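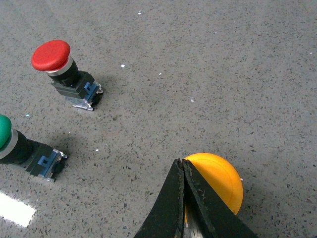 Push-button units and the fingers of a sorting gripper at floor level, Tiltcombe works.

The Tiltcombe works is a refurbishing plant for industrial control gear, run by the firm of Pillai on the edge of Jalham. It takes in switches, lamps and push buttons stripped from old control panels, sorts them, tests them and sells them on. The plant is known chiefly for the Cesitz cell, a robotic sorting station, and for the long argument over who should sweep up around it.

History

Pillai began buying scrapped panels in 2000, at first for the copper. Buttons were thrown in a skip until a customer asked for a boxful and paid more for it than the copper had fetched. Sorting was done by hand at a long bench by 12 people, who were known in the firm's paperwork as operatives and everywhere else as the button bench.

The Cesitz cell was switched on in December, after a trial period that management called short. It was formally handed over to the day shift on March 27, 2018, with a cake in the shape of an emergency stop. The cake was cut by hand.

Operation

Mixed units are tipped out and spread over a marked patch of floor. A robot fitted with a two-fingered gripper and a small wrist camera picks them up one at a time and places them in trays by type and cap colour. Mushroom-head buttons are the bulk of the work. Red caps are the most common, as every machine ever built seems to have had a stop button, and green and yellow ones follow some way behind.

The broad caps are awkward to grip. Early settings held them too lightly, and a dropped button rolls in a curve, generally towards the least reachable part of the building. A later change slowed the closing of the fingers, which cured most of the dropping and lowered the hourly figure that had been quoted in the brochure.

The robot does not judge condition. Contact blocks are checked on the test bench, where a person presses each button and listens to it. Several attempts to put the listening into a written procedure have been abandoned.

Effect on the workforce

No jobs were lost, a point the firm makes often. The bench staff moved to testing, cleaning and what the new rota describes as cell support. Cell support consists of tipping out boxes, fetching strays and pressing reset. The course for it lasts 18 days, most of them concerned with reset.

Opinion in the plant is mixed. Complaints of sore wrists have fallen and few people miss the sorting itself. What is missed is the talk: the bench faced inwards, while the test stations face the wall – and the testers wear ear defenders, except when listening to buttons. Pay for testing is higher by one grade. Pay for cell support is the same as before, on the grounds that the robot does the skilled part, a view not widely held among those who fetch the strays.

Breaks were for a time matched to the robot's servicing stops, which came every 60 minutes whether anyone was thirsty or not. The old tea times were restored after one winter. The robot now stops for tea as well.

See also

Control panel salvage
Emergency stop
Jalham, industry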